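Keeping a pale table pale

I've had a light wooden table for years now and I am very fond of it, but my goodness it shows everything! Tea, beetroot, the bottom of a flowerpot, that blue ink they put on junk mail. So these are my own ways of looking after it, picked up mostly by getting it wrong first.

Everyday wiping

A cloth wrung out until it hardly feels damp, always along the grain, then a dry tea towel straight after. That's it. I used to slosh about with a sopping sponge and the surface went all furry (you can feel it with your palm before you can see it).

Crumbs first, cloth second

Brush off anything gritty before you wipe. Sugar is the worst, it scratches like mad when you rub it round. I keep an old pastry brush in the drawer just for this.

Rings and cloudy marks

If a mug leaves a white ring, try a dab of plain mayonnaise, leave it overnight and buff it off in the morning. My neighbour Erzsébet Vincze swears by toothpaste, but I found it left a dull patch and I was cross for a week. Try either one on the underside first.

Little dark specks

Pale wood does love a speck. Get down so the light comes across the table and run a fingernail over it. If it lifts, it's only a crumb or a bit of something stuck, and a warm cloth held on it for a minute will usually shift it. If it's flat and smooth it may be in the wood itself, and I leave those well alone! Scrubbing one dot gives you a big bald patch instead.
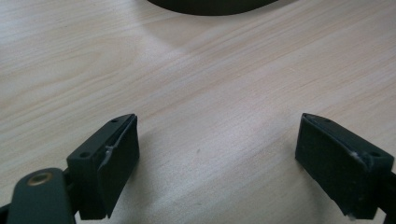 Oiling

I do mine in April, with the windows open. A light rub with 600 grit paper, dust off, then the thinnest coat of oil you can manage, and wipe away whatever hasn't soaked in after 14 minutes or so by the kitchen timer. Keep the bowls and pans off it until the next day, and lay the oily rag out flat outdoors to dry, never scrunched up in the bin, as they can catch fire.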